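Dovik wall controller: setting the room temperature

4.1 Before you start

The Dovik controller works with Cluderport split cooling units only. Switch the unit on at the isolator and wait 12 minutes before changing any setting.

CAUTION: Do not fit the controller above a radiator or in direct sunlight. It will read high and the unit will run for longer than it should.

4.2 Setting the target temperature

1. Press and hold SET until the display flashes.
2. Use the arrow keys to choose the temperature you want.
3. Press SET again to store it. The display stops flashing.
4. Set the differential to 2 degrees. A smaller figure makes the compressor start and stop too often.

Note: If no key is pressed the controller goes back to the old setting - start again from step 1.
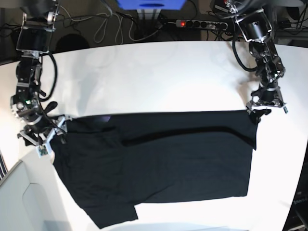
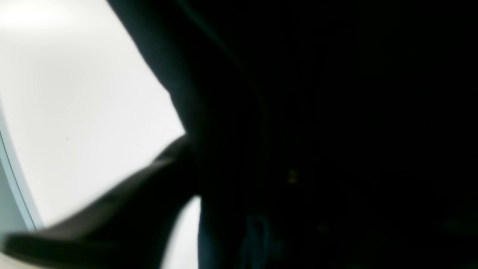

Yanti Lau writes that on her unit the new temperature was lost each time the power went off, and that it only stayed put once she had changed the memory setting in the installer menu. This applies to controllers supplied before February. To change it:

1. Hold both arrow keys until the code prompt appears.
2. Enter 254 and press SET.
3. Scroll to MEM and change it from OFF to ON.
4. Press SET to leave the menu.

CAUTION: Leave the other items in the installer menu alone. The fan and defrost values are set for each unit.

4.3 Cleaning the sensor

Wipe the sensor cover with a dry cloth after around 1000 hours of running. Do not use spray cleaners on it.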